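The drinks shelf at Montes is 5 feet long and Vega Manzano has opinions on every inch of it. Cartons, mostly. Tea, soy milk, chrysanthemum, lemon. She took over the Cilcombe shop from her aunt Montserrat, who stocked rice and batteries and not a lot else.

Now it's cartons. 399 sold in October, her best month yet. Kids after school, bus drivers, Severino Tejada from the tire place who buys two and drinks one at the counter.

"People think it's just sugar in a box," she says. "Fine. It's a really good box."

So we went shopping. One plastic bag, one yellow carton, a clear tray to keep things tidy, and a table to put it all on.

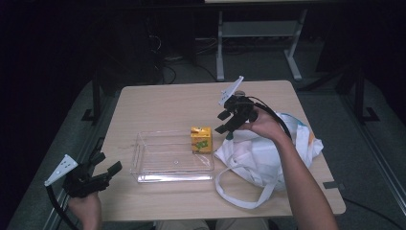

## Read the side

Most people never do. Straw in, gone, trash. But a carton is a chatty little thing and the narrow side does most of the talking. Ours has a QR code, a round silver seal, a green and white triangle sort of logo, and a column of Chinese with one line of English next to it. PLEASE FLATTEN BEFORE DISPOSAL. Sideways, so you tilt your head.

Then the production date, dots and all: 20250916. Year, month, day, in that order. Vega gets asked about this at teh counter constantly. Customers see a date and figure it's the expiration. Nope. It's the day it was made.

Under that style of date there's often a time too. Ours says 10:42:30. Down to the second! For a drink.

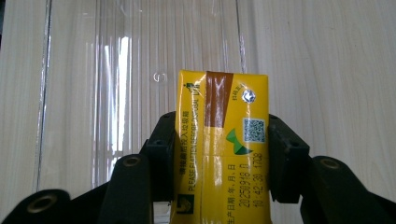 **Lirnley Monthly | Page 70**

Flattening, then. Ezequiel Campos hauls recycling out of Avavville and would like a word. An unflattened carton is mostly air, he says, and he's tired of driving air up the hill. Pull out the corner flaps, press from the bottom, fold the top over. Straw goes seperately.

Valeriano Garrido, who teaches fourth grade in Lirnley, has his class saving theirs. Goal is 2,000 by summer, flat, stacked in the supply closet next to the paper towels. Seedling pots were the first plan. Now it's a wall of some kind. Still being argued over.

Vega saves hers too, in a bin behind the register. Bring yours back flat and she'll take it. Closed for lunch, open again at three.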